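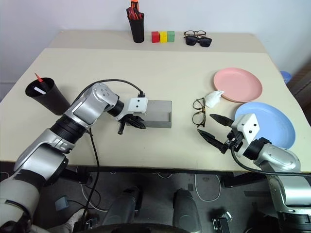 Stop grading the policy and start grading the log

I write the tooling for a two-arm setup, which means I spend most of my day on the parts of robot software that don't get talks. My view, after a few years of this, is that most small teams put their hours in the wrong place. They train another model when they should be fixing the thing that tells them what the last model did.

Clearing up a table is a good task to argue from. Plates, glasses, a tissue, a cup with a pen in it. Every object needs a different grasp, and some of them need both arms. When a run goes badly, someone says "the policy is confused" and asks for more demonstrations. I have heard that sentence a lot, and in our case it was wrong more often than it was right.

Take plates. A plate lying flat gives a two-finger gripper very little to hold. The fingers have to come in low at the rim, and a small error in height is enough to miss. We had a long stretch in May when the right arm kept closing a little too high. We collected 2,000 more demonstrations. It got slightly better. Then Holger Ekström went through the command log and found that the gripper messages and the arm messages were stamped by different clocks. The grasp was being learned from data in which the fingers closed before the arm got there. He fixed it in 428 lines, most of them tests.
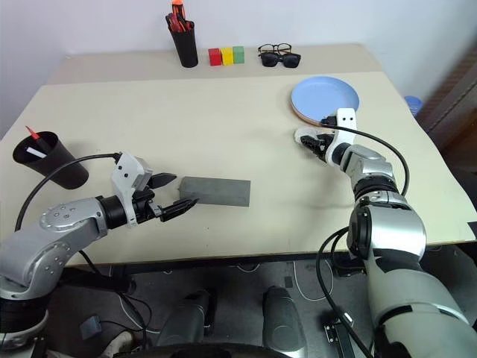

Left gripper open at the end of the gray block, right gripper beside the plates.

That fix did more for us than the extra demonstrations had. It also made the old data usable again once we had restamped it. I don't think we were unlucky. I think we had a bug of a very common kind and no tool that would have shown it to us.

The usual answer is that a good enough model will learn around bad timing. Sometimes it does. A model can absorb a fixed delay without much trouble. It has a harder time with a delay that changes when the network is busy, and there you are paying for compute to copy the faults of your own message bus. I would pay for the clock first.

Two tools have been worth the time it took to build them. The first is Roseck, our replay viewer. It puts joint positions, gripper commands and camera images on one timeline, and you can drag back and forth through it. There is nothing clever in it. The second is Donix, a checker that runs before any episode is allowed into the training set. It rejects an episode if the streams drift apart, if images are missing, or if a commanded position and a measured one disagree for too long. People hated Donix for the first month, when it was throwing out work they had just done. They complain less now.

I am less sure what to say about planning. Some of my coworkers want to drop the planner and let the policy drive both arms all the way. I would keep it for one job, which is stopping the arms from hitting each other. With both grippers reaching over the same small table, a simple collision check on every command is cheap, and it gives you a clear reason in the log when a motion is refused. A learned policy that hesitates gives you no reason at all. Our check is called Martinelli, and it has a switch to turn it off, which I would like to remove.

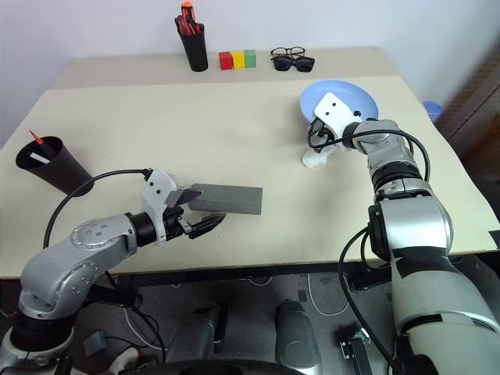 What I would do with a new setup

Get every device on one clock before recording anything. Write the replay viewer next, even if it is ugly. Then record a handful of episodes and watch all of them from start to end, with the person who did the recording in the room.

Tilted plates are a good early test, because contact matters and the camera alone won't tell you how hard the gripper is pushing. If your log can't show what the motor current was doing at that moment, you will end up guessing, and the guess will usually be that you need more data.

After that, train whatever you like. We are on our third model and I have no strong feelings about which one it is. The older Gurkton controller underneath has stayed the same the whole time, and I would be much more upset to lose that, along with its logs.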